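Section 3. Planning and Budgeting Before Purchase

Rulthorpe Work Cell Set-Up Guide
Revised June 4, 2019

Complete this section before submitting a purchase request. Departments that already own a Lusum base should begin at step 4.

1. List the tasks the cell is expected to perform in its first year. Give the size and weight of the largest part to be handled.

2. Measure the floor area. The standard cell needs a clear space of 10 feet by 8 feet, including the operator's side. Doors and aisles may not be counted toward this space.

3. Confirm that the power supply and network connection meet the requirements in Section 2. Electrical work is not included in the Rulthorpe quotation and must be budgeted separately.

4. Run the proposed task in the Zorkska simulator. A trial license is issued on request and remains valid for 40 days. Simple blocks in plain colors may stand in for parts at this stage - finished part models are not required. 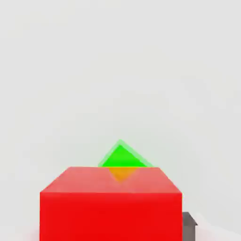 5. Save the results of each trial and attach them to the request. Reviewers will compare the reach and cycle time with the figures entered in step 1.

Note: Simulated cycle times do not include loading, cleaning or operator breaks. Allow some 10 percent above the simulated time when estimating output.

6. Request written quotations for the arm, the base, the guarding and the end tooling. Katsaros tooling is quoted separately and has its own delivery schedule.

7. Enter the yearly costs on a separate line. These include the service contract, software renewal, spare parts and operator training.

CAUTION: Do not order guarding from the simulated layout alone. Final dimensions must be taken on site after the base position has been marked on the floor.

8. Submit the completed request to the purchasing office. Requests received after the end of July are held for the next budget year unless they replace equipment that has been withdrawn from service.

Changes to the arm model or base after approval require a new request. Changes to tooling alone may be made by amendment - see Section 4.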